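Fasero Launches Chilled Barley and Ginger Tea for the Autumn Season

Fasero, the family-owned drinks maker, is pleased to announce the launch of Kanden, a caffeine-free tea of roasted barley and ginger that is made to be enjoyed cold. Kanden will be on the shelves of independent grocers and health food shops from March, in bottles of 300 ml.

Roasted barley tea has been drunk with meals for many generations in several parts of the world, but in our country it is still a little unknown. The grain is roasted slowly until it has a deep brown colour, then it is steeped in hot water and cooled. The flavour is toasty and dry, a bit like the crust of bread, and the ginger gives to it a gentle warmth at the end.

"I grew up with a jug of barley tea in the fridge door, and all of us children were drinking from it after school," said Merja Laitinen, founder of Fasero. "When I started the company I wanted to make exactly this taste. We needed 3 years to be satisfied with the roast. The first trials were too bitter, and my neighbours were very polite about them."

Kanden is made with four ingredients only: water, roasted barley, fresh ginger and a small quantity of lemon juice. It contains no added sugar and no sweetener of any kind. Please note that barley contains gluten, therefore the drink is not suitable for people with coeliac disease. The allergen statement is printed in bold on the front label as well as on the back.

The company has given much attention to the label. During the development, Fasero invited 423 shoppers to taste the drink and to answer a questionnaire. Of these, 352 answered that they read the nutrition panel before they buy a new beverage for the first time.

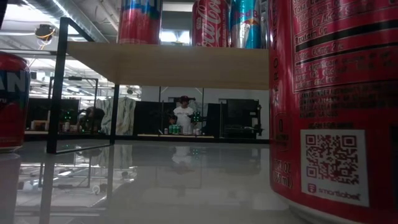 The nutrition facts panel on a can of Coca-Cola Zero Sugar, with total sugars listed as 0g.

"People have become curious, and they turn the bottle around in the shop," said Hayley Cropper, product manager at Fasero. "So we chose a larger letter size for the ingredients, and we wrote them in ordinary words. My own father can read it without his glasses, and he was a severe judge."

The ginger for Kanden is pressed in the company's own kitchen on the morning of each brewing. The barley is roasted by Castellanos, a small roasting house which has worked with Fasero since its first season. Head roaster Desmond Mercado recommends to serve the tea well chilled, with a slice of cucumber or a few leaves of mint. It goes nicely with grilled fish, rice dishes and salty snacks. In the colder months it can also be warmed in a saucepan, but it should not be boiled - the ginger then becomes too sharp in flavour.

After opening, the bottle should be kept in the refrigerator and finished within three days. A light sediment at the bottom is natural, and the bottle can be shaken softly before pouring.

Fasero will offer free tastings at the Sadum food market during the whole month of March, from 9 am until noon. Visitors can also try an unsweetened hibiscus and apple tea, which the company hopes to introduce later in the year. Retailers who wish to receive samples or a price list are kindly asked to contact the sales office.

About Fasero
Fasero makes cold teas and grain drinks in small batches and sells them to independent grocers, cafés and health food shops.

Media contact: Rafferty Greenberg, Communications, Fasero
Retail enquiries: Jasper Vandenberghe, Sales Office, Fasero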